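11/12/2021

Gripper diary, still going!

So I finally got a whole evening on the grippers, and I'm writing this down before I forget which screw went where (again). When I started in October I had two of them half built on the kitchen table, and I was so sure they'd be done in a weekend. Ha! Well, they both open and close now, and they've moved out of the kitchen, so dinner happens on a table again.

Tonight was mostly the linkage. The left one had been sticking at the very end of its travel, and I'd been blaming the servo for days. Vilmos took one look over video and said to back the pivot screws off a quarter turn. I did, and it swung like a saloon door — I could have cried. All that time with the soldering iron for nothing! I did put a drop of threadlocker on each one afterward so they stay put.

The pads are the other big news. My first set was smooth and slid right off anything softer than a coffee mug. The new ones have ribs across them, and I printed them in the flexible filament Kinga gave me the end of a spool of. They took 165 minutes and the printer only jammed once, which for my printer is practically a holiday. I'm calling this version Morton. Borbély was the one before it, may it rest in the spare parts drawer.

Then it was off to the bedroom for cloth practice. Cloth is so much harder than blocks! A block just sits there, but a jacket has creases and linings and a hood that never wants to lie the same way, and you have to decide which fold you're going for before you close on it. I want to get to where I can pinch a fold, lift, and lay it over without dragging the whole thing along with me.

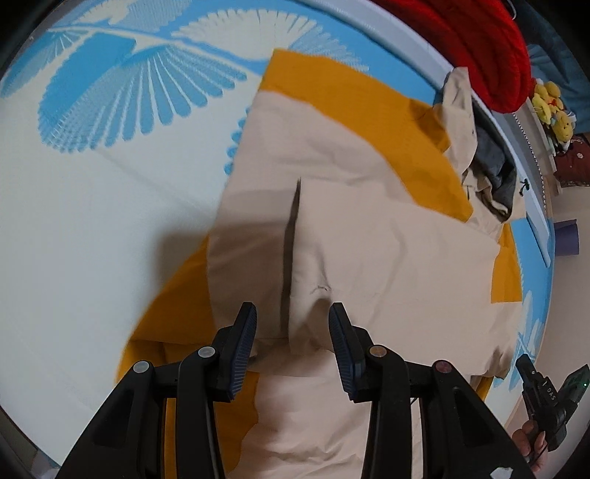
Still to do

The cable run, first of all. I don't love having a loose cable near moving arms, so I want a little printed clip to hold it against the linkage. I've drawn 4 of them so far and hated every one. Kinga says to use a zip tie and go to bed, and she may be right.

Also the grip itself. My hand cramps up if I hold one for long, and I think the handle needs to be fatter at the back — maybe some foam tape for now, and a proper reprint once I have more filament.

And I promised Vilmos a parts list so he can start on his own pair. I have the screws written down, and the bearings, and then a line that just says "the springy thing from the Asum box." I'll have to dig that out and measure it tomorrow, after I've found the calipers.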